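The great garage cleanout, part two

Apr 16, 2026

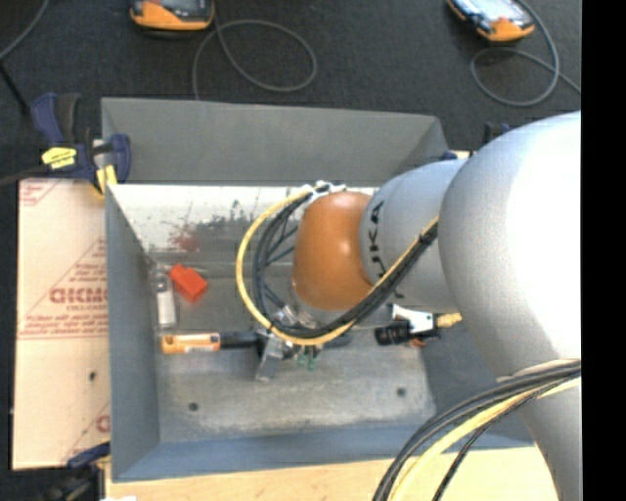

So where was I? Oh right, the paint cans. I got through all of them on Saturday, and then I ran straight into the boxes from the old apartment, which I have now moved three times without opening (I know, I know). My sister-in-law Araceli came over with coffee and a roll of trash bags and told me I had to pick up every single thing and say out loud whether I was keeping it. I felt ridiculous for the first box and then I got really into it!

Things I kept: Grandma's pie tins, a shoebox with 23 postcards from my dad's Navy days, and one ugly lamp that I love and will not discuss. Things I let go: the bread machine, two broken fans, every phone charger made before my kids were born, and a treadmill that I paid $600 for and used maybe ten times. Ouch. Maximiliano from down the street took it for his basement and gave me a jar of his hot pickled carrots, so I came out ahead as far as I'm concerned.

I still have the whole back wall to do, plus the shelf with the camping stuff, and we need that sorted before August because we've already booked the lake. If anyone has a good way to store a tent so it doesn't smell like a wet dog the next summer, please tell me in the comments. Mine lives in a pillowcase right now.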